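Call for Participants: Residents' Panel on Company-Owned Neighborhoods

Vudavbridge, first round of the panel

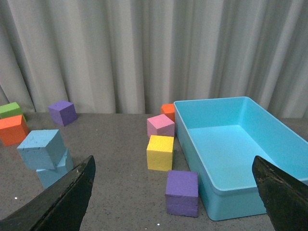

We are looking for 38 people who live, or lived before, in a neighborhood where one company owns most of the houses, the streets or the services. The panel will work for five months, starting in October. Its task is to tell us, in the words of the residents, how daily life goes in such a place and what should be written into the agreements before more of them are built.

Who we are

Cikico is a small research office with its seat in Vudavbridge. We study private towns, planned districts and so-called smart communities. We do not build and we do not sell land. The panel is paid from the Çetinkaya Fund, which supports studies on housing and local government. The Fund receives the final report on the same day as the public and has no right to change it.

Why a panel

In the last years many wealthy investors have announced new towns. The plans speak of fast internet, self-driving buses and clean energy. They speak much less about who decides on the rent, who you call when the water is off, and whether you can vote for somebody. Near Vudavbridge we have such a case. The Flandiretti development has 1412 homes in its first part, and all of them stand on land which stays with the owner company. A second part is under discussion. We think that the people who already have experience with this kind of arrangement should be heard at this moment.

You do not need to be against these projects, and you do not need to be in favor. In our earlier interviews we met residents who were very content with the clean parks and the quick repairs, and other residents who moved out after the first year. We would like to have both in the same room.

Who can apply

You can apply if you are 18 or older and at least one of the following is true for you:

You live now in Flandiretti or in another district owned by one company.
You lived in such a district for six months or longer in the past ten years.
You work there every week, for example in a shop, a school, a clinic or in building maintenance.
You own a small business that rents its space from the owner company.

We especially invite tenants, people over 65, and people who do not speak English at home. We can pay for an interpreter if you tell us the language in your application. Present employees of the owner company at management level cannot take part, but they may send us a written statement.

What we ask from you

There are eight meetings, each from 6:30 to 9 p.m., in our office in Vudavbridge. Two of them can be followed by video. Between the meetings you will receive some reading, never more than ten pages, and one short form about your costs and your use of services. You should be able to come to at least six meetings. If you already know that you cannot, please wait for the second round, which we plan for next year.

What you receive

Each participant is paid $165 per meeting. Those who attend six meetings or more receive an additional $1000 at the end. Travel by bus or train is paid back with the ticket. A light supper is served, and childcare is free of charge if you register the child one week before.

Privacy

Your name will not appear in the report unless you ask for it in writing. We do not share the list of participants with the owner company, with the city or with the Fund. The recordings are used only to write the notes and are deleted after the report is published. You may leave the panel at any time, and you keep the payment for the meetings you attended.

How to apply

Please write to us one page or less. Tell us where you live or lived, for how long, and one matter in your neighborhood that you would like the panel to discuss. A curriculum vitae is not necessary. You can bring the letter to the Cikico front desk, send it by post, or use the form on this website. Applications are open until the end of August. If we receive more applications than places, we will draw by lot inside each group, so that tenants, owners and workers are all present. Everybody gets an answer by the middle of September, also those who are not selected.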